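Home | Forums | Kitchen & Table | New Posts | Log In

Wicker baskets for fruit: worth it?

pelureo_fan
Aug 14, 2021
Every decorating site says to move your fruit out of the plastic bag and into a woven basket so it "breathes." I have my doubts. A peach sitting on a counter breathes fine. Mine is a low rectangular one with a braided rim, and so far it mostly collects crumbs.

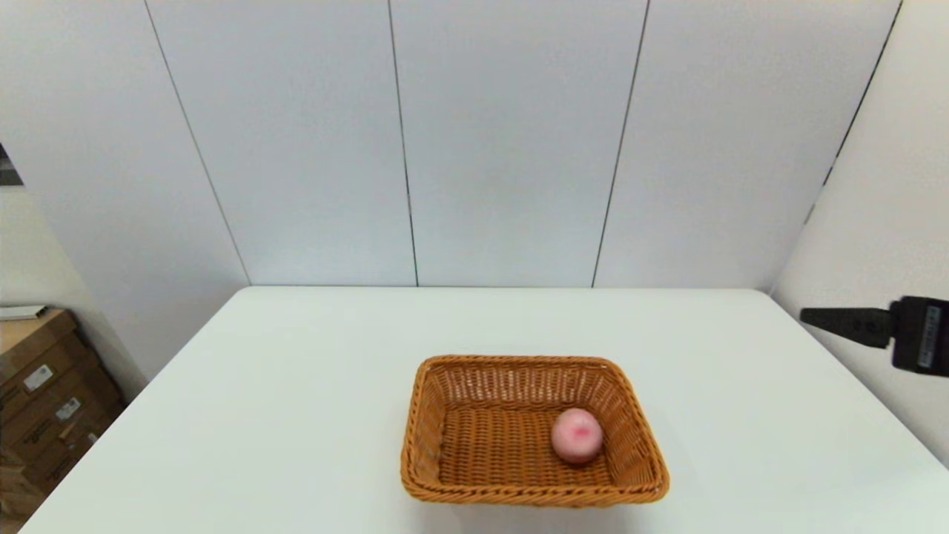

I paid 20 bucks for it. The weave on the bottom has little gaps, so I guess air gets in from below, except it's sitting flat on a table. What air?

hakberg2634
Air gets in from the sides too. I've used one for years and my peaches go soft more slowly than they did in a glass bowl. Don't stack them and you'll be fine.

pelureo_fan
Did you ever try both at once with fruit from the same bag? If not, I don't buy it.

sirero
No, and neither has anybody else selling these. Ripe fruit goes in the fridge. The basket is for looks, and I'd say the same about the "fruit station" people keep posting. I'd take a clear white table top over any of it. 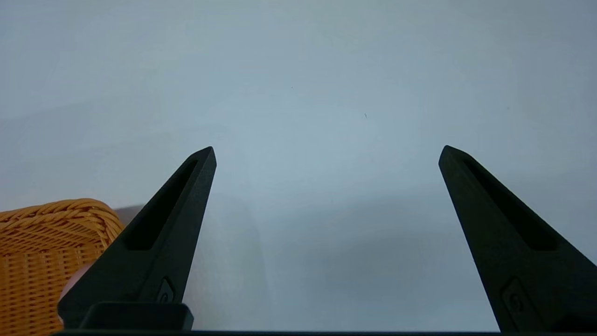
Plain pale surface, basket at the edge.

hakberg2634
Fine if you like eating in a dentist's office. Cold peaches taste like nothing.

sirero
Then eat them sooner.

gentile_k
I'm with hakberg on taste, with sirero on the rest. Also crumbs in the weave are a pain. I turn mine over and smack it over the sink, gets most of it. Wouldn't pay 20 for another.

pelureo_fan
Ok, two peaches, one in the basket and one on a plate. Will post if there's any difference. Not expecting much.

Related threads
- Getting stains out of a white table
- Bread box or paper bag?
- Peaches in September, too late?
- Glass bowl vs. ceramic bowl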